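Module 6: Choosing and testing a wrist camera
Course handout, Clirkness Robotics Workshop

Before the session, please read pages 1 to 3 of the arm safety sheet. You will work in pairs. Each pair gets one bench and one folder for the results.

6.1 What we compare

We have two wrist cameras in this module. The first is the Stiritz, which has a fixed lens. The second is the Futell, which has a focus motor that can be locked from the software. Both fit on the same bracket, so you do not need to calibrate the arm again when you change from one to the other. You need to repeat only the hand-eye calibration, with the printed board.

The arm controller is the Sundqvist for all benches. Do not change its settings. Last term one pair raised the speed limit and forgot to put it back, and the next pair lost a morning.

6.2 Words we use

Working distance: the distance from the front of the lens to the object.
Near limit: the shortest working distance at which the picture is still sharp enough for the task.
Stand-off pose: the arm position from which the last straight move to the object begins.
Blind part: the part of the last move where the camera gives no useful detail.

Many students mix up the near limit and the blind part. The near limit belongs to the lens. The blind part belongs to the whole system, and it changes if you mount the camera further back or use longer fingers.

6.3 Procedure

Put the test card flat on the bench and fix it with tape on all 4 corners. Move the arm to the stand-off pose, with the lens 300 mm above the card. Save one picture. Then go down in steps of 10 mm and save one picture after each step. Wait until the arm has stopped completely before you save, otherwise you measure motion blur and not focus.

For the Futell, do the series twice, first with the focus locked at the stand-off pose and then with the focus free. Write in the file name which one it is. I ask this every year and every year I receive a folder where I must guess.

Stop the series when the fingertips are 20 mm above the card. After this, repeat the series with the sponge block in place of the card. The card has strong black lines and it flatters any camera. The sponge has little contrast and it is much closer to what we pick in the final project.

6.4 Reading the results

For every picture, compute the sharpness value with the script from Module 5. Draw it against the working distance. With the card you should see a flat part and then a fall. Take as near limit the point where the value is half of the flat part. On my own bench in May, the Stiritz series with the card reached this point at 233 mm. Your value can be different, as the lens rings are set by hand.

Look also at the pictures themselves and do not trust the curve alone. When everything is far out of focus, only wide soft patches of light and dark remain, and the script still returns a number. It is small, but it is not zero, and a small change in the lighting can make it go up.

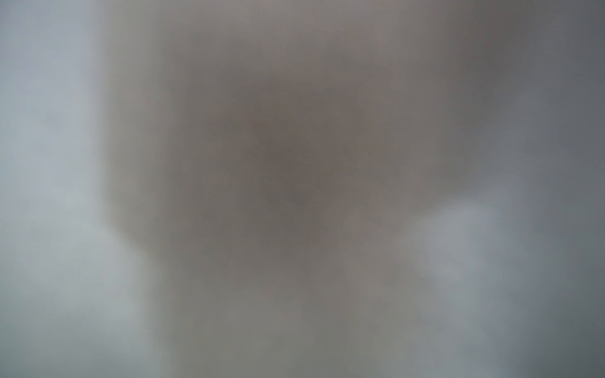
For this reason your controller program needs a lower threshold. Under the threshold, the position estimate from the camera must be ignored and the arm must finish the move with the last good estimate. In the log, write the time of the last good estimate and the height of the arm at that moment. A common mistake is to average the good and the bad estimates together. The target then drifts slowly to one side, and it looks like a calibration error.

Set the threshold from your sponge series, not from the card series.

6.5 To hand in

One page per pair, with both curves on the same axes, the near limit of each camera and the threshold you have chosen. Add two or three sentences about which camera you would use with the long fingers, and why. The folder with the pictures must be on the course drive by Sunday, 18:00. The report is worth 27 points.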